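Taller de enmarcado y conservación doméstica de papel
Apuntes de la sesión 3: el paspartú, el cristal y la pared
Escuela de oficios Olmedo
18 de febrero de 2020

Bienvenidos otra vez, y gracias por la paciencia con el plotter de la sesión pasada, que al final imprimió lo que quiso y cuando quiso. Estos apuntes recogen lo que vamos a ver hoy y alguna cosa que se nos quedó en el tintero, sobre todo lo de los adhesivos, que siempre genera preguntas (y con razón, porque es donde más láminas se estropean).

1. Repaso: qué tenemos entre manos

Antes de cortar nada conviene mirar el papel con calma. Una lámina comercial, un cartel de cine, una acuarela de la abuela y un diploma no piden lo mismo. El cartel suele venir en papel estucado, que marca las huellas con una facilidad tremenda y se ondula en cuanto la habitación coge humedad. La acuarela tiene cuerpo y respira, y por eso mismo se mueve. El diploma muchas veces lleva una tinta que no aguanta el sol de un solo verano.

Apuntad siempre tres medidas: la del papel completo, la de la mancha impresa y la de la ventana que queréis dejar a la vista. Parece una pesadez, lo sé, pero quien se salta la segunda acaba cortando la ventana dos veces.

2. El margen blanco

Hay dos maneras de tener blanco alrededor de una imagen. Una es el margen que ya trae impreso el propio papel, y otra es el paspartú, un cartón con ventana que se pone encima. Desde lejos se confunden bastante. De cerca, el paspartú tiene un bisel y proyecta una sombra muy fina sobre la lámina; el margen impreso queda plano.

Con imágenes muy oscuras y de color saturado, que es el caso típico del cartel de cine fantástico, el blanco hace un trabajo enorme: da aire, separa el negro de la imagen del negro de la moldura y permite que la vista descanse. Si la moldura también es negra y pegamos lo uno a lo otro, se come los bordes del dibujo. Con acuarelas claras pasa lo contrario, y ahí un crudo o un gris cálido suele ir mejor que el blanco puro.
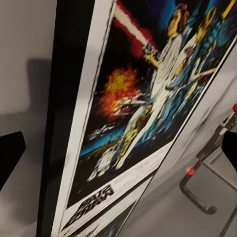
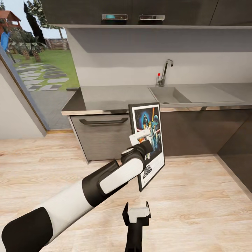

Cartel de Star Wars con marco negro y borde blanco alrededor de la ilustración.

3. Proporciones

La regla que usamos en el taller es sencilla: el margen inferior, un poco mayor que los otros tres. Si los cuatro son iguales, el ojo percibe la imagen caída, como si se hubiera escurrido. Para el ejercicio de hoy dejaremos 100 mm abajo y 86 en los otros lados, o sea, 14 mm de diferencia. En formatos pequeños esa diferencia puede resultar exagerada; probad con tiras de papel antes de decidir y alejaos un par de pasos, que sobre la mesa todo engaña.

4. Adhesivos: lo que sí y lo que no

No a la cinta de celo, no a la cola blanca por detrás, no al espray «reposicionable» que luego no se reposiciona jamás. La lámina se cuelga del cartón trasero con dos bisagras de papel japonés en el borde superior, y el resto queda libre. El papel necesita dilatarse y encogerse con las estaciones. Si lo sujetamos por los cuatro costados, se abomba por el centro y ya no hay quien lo devuelva a su sitio.

Para quien no quiera preparar engrudo en casa, en el almacén hay cinta engomada de Nirnix, que se humedece con un pincel. Poca agua, por favor.

5. ¿Cristal o metacrilato?

El cristal pesa, se rompe y se limpia de maravilla. El metacrilato es ligero, se raya con mirarlo y atrae el polvo por electricidad estática, así que nunca lo pongáis sobre pastel o carboncillo. Para formatos grandes, o para pasillos por donde corren niños, yo me inclino por el metacrilato. En ambos casos debe quedar separación entre la lámina y la superficie transparente; el paspartú ya la da, y si no lo hay, se añade un separador en el galce.

6. Dónde colgarlo

Lejos del radiador y de la ventana que recibe el sol de la tarde. La cocina no es un lugar prohibido, pero la grasa y el vapor se meten por cualquier rendija: sellad bien la trasera y dejad distancia con la placa. Como máximo, 200 lux para láminas corrientes, y bastante menos para acuarelas. Las alcayatas, dos mejor que una, y el marco no se tuerce cada vez que alguien cierra una puerta.

Para la próxima sesión

Traed una lámina propia, ya medida, y un retal de cartón para practicar el bisel. Los cúteres y las reglas los pone el taller. Quien empezó su marco en diciembre y todavía lo tiene en la estantería del fondo, que se lo lleve, que necesitamos el hueco para las molduras nuevas.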